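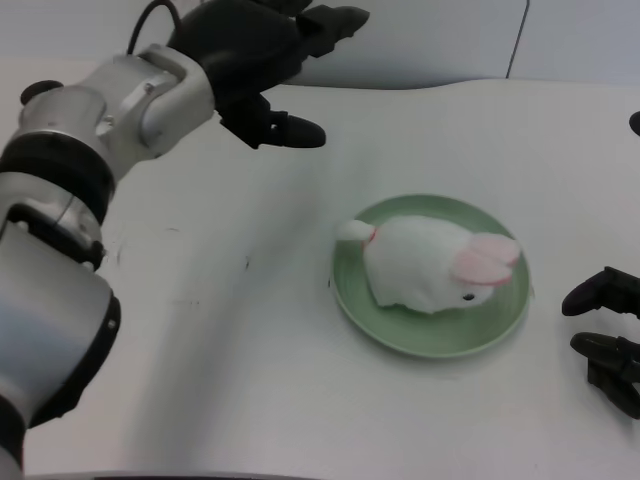
I washed the bunny again on Tuesday, September 14, 2021. It's the white plush one with the floppy pink ears, and it had gone grey from being carried round the house since February.

The label says surface clean only. I put it in a pillowcase, tied the top and ran a cool wash with half the usual powder, then left it on a towel overnight. The ears take longest. I squeezed them flat every few hours and they still felt damp at breakfast.

Once it's dry I go over the fur with an old baby brush – short strokes, head to tail.

Milagros Quispe asked where the pale green plate came from. It was four pounds in the Prenolow closing sale and has a small chip underneath. I don't eat off it. Keys go on it mostly, or whatever toy needs to be kept off the floor.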